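Home Setup Daily Use Care Parts Contact

Section 7: Setting up the Wanmont dryer for cotton clothes

Last updated: Dec 27, 2022

The dryer arrives with the Auto Dry setting turned on, and the box says you will never need to touch it. We suggest you touch it. Auto Dry works from two metal strips inside the drum, and it has a habit of stopping when the thin items are dry and the thick seams are still damp. The steps below assume you have leveled the machine and attached the drain hose as shown in Section 6.

Before you start

You need one ordinary load of cotton T-shirts, freshly washed and spun, with no towels or jeans mixed in. Leave dryer sheets out for now. They can coat the sensor strips, and a coated strip reads everything as dry.

CAUTION: Unplug the dryer before you clean the strips. The power button on the front does not cut power to the machine.

Setting the dryness level

1. Wipe both sensor strips with a damp cloth and a drop of white vinegar. Let them dry with the door open.

2. Plug the dryer in, then hold Start and Time together until the display shows L2. This is the factory level.

3. Press Time once to move to L3. There is also an L4, described in the leaflet as "extra care." In our use it was extra heat and a shorter collar, so leave it alone.

4. Press Start to save. If the display goes blank without a beep, the setting was not saved. Go back to step 2.

5. Load the shirts one at a time, shaken out. A shirt that goes in as a ball tends to come out as a warm ball with a wet middle.

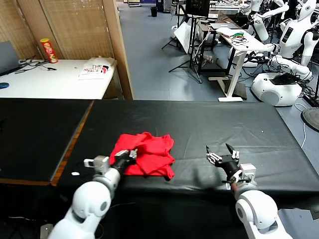

6. Fill the drum to the halfway mark and no higher. The leaflet shows it filled to the top of the door, which may be fine for a photo. With a drum that full the shirts have nowhere to fall, and you are paying to heat the outside of the pile.

7. Choose Cotton, then Low Heat, then Start. Ignore the time on the display for the first 12 minutes. It is a guess until the sensor has taken its readings, and it can jump up or down by a lot.

Note: The "Eco" light comes on with Low Heat. It only tells you which heat you picked. It does not measure power use, whatever the sticker on the door implies.

Checking the result

8. When the cycle ends, take out one shirt right away and feel the collar, the hem and the underarm seams. Warm cloth can pass for dry cloth, so let it cool before you decide.

9. If the seams are damp, run Timed Dry for one short cycle. If they are damp again on the next load, clean the strips a second time before you change the level.

10. Empty the drum while the shirts are still warm. Wrinkle Guard will keep turning the load, but we have had creases with it on and creases with it off, and folding soon after the cycle did more good than either.

11. Fold on any flat surface big enough for the whole shirt. Smooth the body first, then bring in the sleeves. Leave room in the drawer; a shirt packed tight will crease again overnight.

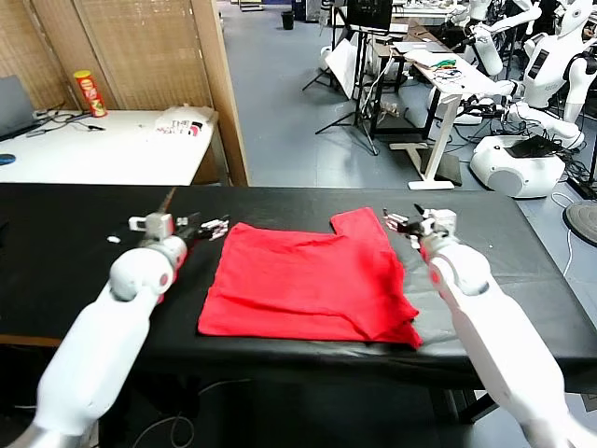 12. Clean the lint screen. Do this after every load, including the small ones. The lint light on this model counts cycles and has no idea what is on the screen.

Error codes you may see

E3 - Drain tank full, or the float is stuck. Empty the tank, tap it, and put it back.

E5 - Door not closed. Sometimes shown when the door is closed. Open it and close it firmly.

E9 - The leaflet says to call for service. Try leaving it unplugged for an hour first.

About the Kushnir anti-shrink balls

These are sold alongside the dryer and come up often in questions from owners. We can't find a way that a rubber ball would stop cotton from shrinking. They may help separate a heavy load. Low Heat and a half-full drum cost nothing, so start there.

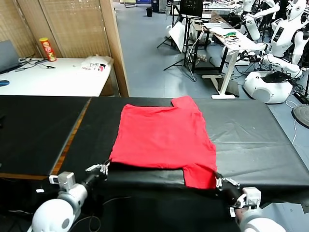
Callum Rowbotham

I wrote this section after the May firmware change, which moved the level menu and left the printed leaflet wrong. If your display shows 1,202 at startup you have the newer version, and the steps above apply as written. If it shows 700, the menu is under Heat and Start, and L3 is labeled "Dry Plus." The two levels are supposed to be the same. I have used both, and the older one seems to run hotter, so check the first load early.

One more thing on shrinkage. Cotton shirts can shrink in the first few washes with any dryer, or on a line. Before blaming the settings, lay a shirt flat and measure from collar to hem, then wash, dry and measure again. Do it with a shirt you don't care much about.

Continue to Section 8: Drain tank and filter care

Contact: Pesholm Owner Help Desk | Copyright 2022 Pesholm | Back to top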